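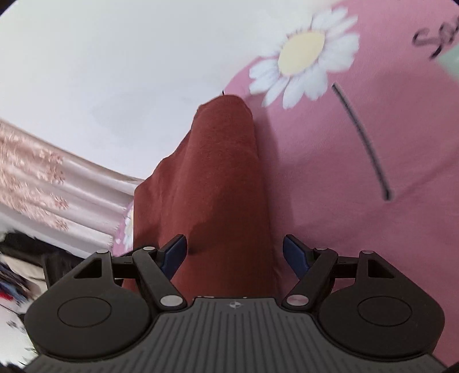 Madora Garment Project: Equipment Planning Gallery
Posted Friday, January 12, 2024

The Madora project collects demonstrations of people handling clothes at home with hand-held grippers. The recordings go toward training a robot arm we have not bought yet. Skovwood is paying for the collection work through July, and a decision on the arm comes after that.

This page goes with the equipment request. It covers what we own, what we want to buy, and what we are leaving out for now. The spreadsheet has the line items and the vendor quotes. If a price here and a price there don't match, use the spreadsheet.

Target for the first phase: 3,000 usable demonstrations, with 1,000 of those on knitwear. The rest is split between towels, T-shirts and pants. Usable means the whole task is on the recording and the tracking held from start to end.

What we own: two grippers, one laptop, one charging station, and memory cards of mixed age. Both grippers came from Rolland with a one-year warranty. One has been back for a loose linkage and was gone for most of a month. Collection ran at half speed that month, and a third gripper is now the first line in the request.

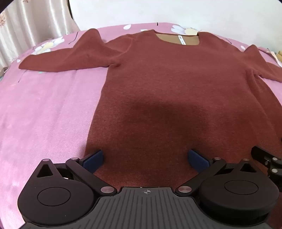

Finger pads are the part we underbudgeted. The first request had one spare pair per gripper and treated them as something that would last the year. Sweaters changed that. To pick up a hem, the operator has to bring both pads right down onto the fabric, as with the rust-red one spread out on the bed, and on a fine knit the grip depends on the condition of the pad surface. A pad that still lifts a towel without trouble can slide on a sweater. The new request has a full replacement set for each gripper every 200 demonstrations on knits, and half that rate for everything else.

Pads are cheap next to a gripper. The cost is in the shipping, so we want to place one order for the phase and keep the stock in a drawer. Tarkthorpe quoted a lower price than Rolland for pads of the same size. We have asked for samples and will run them on one unit before ordering. If the fit is off by even a little, the fingers don't close evenly and the recordings from that unit can't be mixed with the others.

Pivot screws and pins should be on the same order. They are small, they work loose, and the local hardware store does not carry the length. One bag per gripper is enough.

Storage: two portable drives per collection kit, one in use and one coming back for upload. We priced uploading straight from people's homes and dropped it. Connection speeds vary too much and several households didn't want the extra traffic. Drives can be mailed in a padded envelope.

Memory cards: replace all of them. Buy one model and label each card with the gripper number. We lost most of a day of recordings to a card that had come out of somebody's old dash cam.

Garments: the line for clothes stays at zero. People use what is in their own closets and work on their own beds, tables and floors, which gives us a range of fabrics and backgrounds we could not buy. We do need a small amount for repairs and replacements if something gets snagged. The request has a flat amount per household for that.

Operator time is still the largest number on the sheet, larger than all of the hardware together. Turning a sweater over and bringing the sleeves in takes much longer with a gripper than it does by hand, and the practice runs have to be paid for too. Budget one paid practice session per new operator before anything counts toward the total.

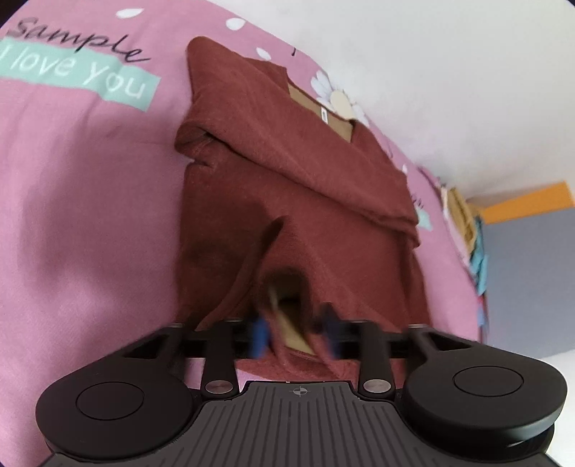
Sessions should also be kept short. We planned on 100 demonstrations per operator per week, and the people doing mostly knits came in well under that. Wrists get tired before anything else does. The schedule in the new request assumes more operators working fewer hours each, and that is what pushes the count of grippers from two to three, with a fourth as an option if Skovwood approves the larger figure.

Left out for now: the robot arm, its stand, and the second laptop. The arm has a lead time we can't pin down, and the quote expires before we would be able to sign. We will ask for it again in July, when we know which tasks made it through the first phase. The laptop can wait until upload becomes the slow step.

Still open:
Whether Rolland will sell linkages as a separate part.
Who pays return shipping on warranty repairs.
Whether the Tarkthorpe pads come in the same thickness.
Insurance for units kept in private homes overnight.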